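**Flillance Stone Sealer, 20 oz bottle**

The label promises a lot. We have stocked Flillance for 2 years and sell plenty of it, and we still think half of what's printed on the back should be taken with a grain of salt. It's a water-based penetrating sealer for marble, limestone and travertine. It slows stains down. It does not stop them, whatever "total stain lockout" is supposed to mean.

Coverage is given as 200 square feet per bottle. On a honed top at our Zekcombe store we got well under that, and honed stone drinks more than polished. Buy with that in mind, or buy the Yeh sealer, which costs 3 dollars less and did almost as well with coffee left overnight. 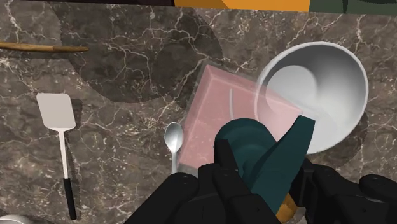

Will it protect marble from lemon juice and vinegar?

Acid etches the stone itself, and no penetrating sealer we carry changes that. Wipe spills up fast and use a cutting board.

**Using it**

- Clean the top and let it dry overnight.
- Wipe on a thin coat with a lint-free cloth.
- Buff off the extra after 13 minutes. The label says "up to 30," and that left us a sticky haze.
- Keep water off it for a day.

The maker also claims one coat lasts ten years. We doubt it — put a few drops of water on the stone every so often, and if they darken it, seal again.

Not for quartz or laminate. The Wilness applicator pad is sold separately, and an old T-shirt works fine. The larger jug is due back in August.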